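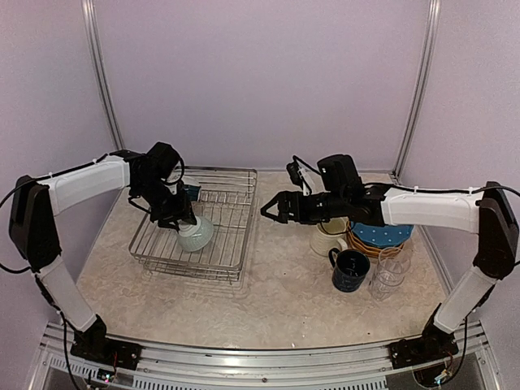

Left arm with the green bowl at the rack, right arm waiting its turn.

20 April 2019

What a good day! I finally got to spend a whole one on the gripper comparison, no meetings, no broken power supply, just me and the two arms and the dishes. I have been wanting to do this since January, when the Mocanu fingers arrived and then sat in their bag while I fought with the controller.

So, the plan. Both arms run the same black parallel grippers, but I can swap the finger pads, and I had two kinds to try: the stock Golorov pads, which are hard and a little shiny, and the Mocanu ones, which are softer and have a fine ridge across them. Same bowl, same rack, same closing speed. The bowl starts on the table and has to end up on its edge between the wires. I drove everything by hand through the Flikero controller today and saved the autonomous runs for later.

The bowl is a wonderful test object. I used to think the mugs would be the hard part because of the handles, but a mug gives you somewhere to hold. A bowl is all curve. You pinch the rim, you lift, and the weight wants to swing it around the pinch point, and then you have to bring it in tilted and get it between two wires without catching the one next door. With the Golorov pads it kept rotating on me. I'd line it up beautifully and then watch it slowly turn as the wrist came down. Got 5 good placements out of 11.

Then the Mocanu pads, and oh, the difference! First lift and the bowl just stayed where I put it. 9 out of 11, and one of the two misses was me bumping the stick with my sleeve. I did drop the closing force from 61 percent to something gentler halfway through, to see if the soft pads would still hold, and they did. I want to go lower next time.

Cameras: I've been going back and forth on whether the wrist camera earns its place. Today I'm a believer again. The view from the side is fine for getting near the rack, but for the last bit the arm hides exactly the part I need. From the wrist I can see the wires and steer between them. The old bracket was longer and it hit things (the glasses, mostly, with a horrible little clink every time). The short one hasn't touched anything yet. I parked the right arm with its jaws open toward the rack for a good part of the afternoon and flipped between views just to get used to it.

Still annoying: the Flikero lag. It's small, but my hands know it's there, and I overshoot and come back. I changed the smoothing setting twice and liked the first value better, so it's back to that. The Grorkden controller is supposed to come next week on loan and I can't wait to put them side by side with the same bowl.

Log is up to 421 tries now, counting everything since the rig was bolted down. Didn't get to the polka dot plate, or the glasses. I'm scared of the glasses. Clear and thin and so close together. Maybe start with the speckled mug, handle first, then handle turned away, Mocanu pads for both.

Need to order a second set of the pads before they run out. Also more small cable ties.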